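Handout 4 – Portions, measures and the price of a drink

Right, we're carrying on from last time, where we got as far as working out what a plate of food costs us and then ran out of clock. Today is drinks. I've always liked teaching this bit more than the food side, partly as the sums are shorter and partly as everybody in the room has bought a drink at some point and felt robbed!

First, the words. When I say **cost** I mean what the business pays. When I say **price** I mean what the customer pays. I know it sounds fussy, but half the marks lost in the coursework go on mixing those two up, so please get into the habit now.

**The basic sum**

Take the bottle, divide by the measure, and you have your servings. Then divide the bottle cost by the servings and you have the cost per serving. Our running case is the Vatel, the little café-bar we've been using all term, and its house lemonade:

- batch made each morning: 15 litres
- ingredients for the batch: £12.00
- serving size: 250 ml
- servings per batch: 60
- cost per serving: 20p

Lovely. Except the Vatel never sells 60. It sells 48 on a decent day, and whatever's left gets poured away at closing. So the batch still cost £12.00 but only 48 glasses paid for it, and your true cost is 25p. That extra 5p is what I call the *leak*, and you'll need to show it on its own line in your worksheet (column D, the one people leave blank).

Now add what goes round the drink. Cup, lid, straw, napkin, ice. Kindico sells the cups to the Vatel at 6p and the lids at 3p, and suddenly a drink that cost 25p costs 34p before anyone has been paid to hand it over. I remember doing this sum for my own stall years ago and going a bit quiet afterwards. 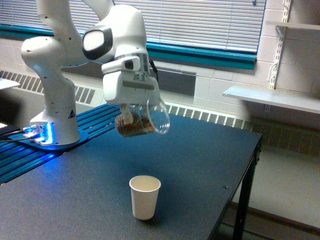 The last group argued with me over this, and one of them said that surely the packaging belonged with the overheads, next to the rent and the electric, seeing as you buy it by the box and forget it. Fair point, and some businesses do exactly that. My answer is to ask what happens when you sell one more drink. Does the rent go up? No. Do you use one more cup? Yes. So it goes with the drink. Napkins I'm less strict on – people grab four or none, and I'll accept them in either place as long as you say which you've chosen.

**Getting to a price**

Two ways of doing it, and you should be able to use both.

1. *Mark-up.* Start from cost and add a percentage. 34p with a 400% mark-up gives £1.70.
2. *Margin.* Decide what share of the price you want to keep. For an 80% margin, divide cost by 0.2. You get £1.70 again.

Yes, same answer, and I picked the numbers so it would be. A 400% mark-up and an 80% margin are two names for one thing. Write that on your hand. (We're leaving VAT out until the December session, when it gets its own handout and its own biscuits.)

**For next time**

Read the Willems chapter on menus, but skip the bit on wine lists, it's badly out of date. Then do the Jovier exercise at the back of your pack. Jovier is a theatre bar with 269 seats and a single interval, so nearly everything is sold in one mad rush, and you'll have to decide how much to pour in advance. Show the leak as well as the price. If your leak comes out at zero, go back and have another look at how many drinks you've assumed will sell.

Bring a calculator, please, a proper one if you have it – phones stay in bags for the test.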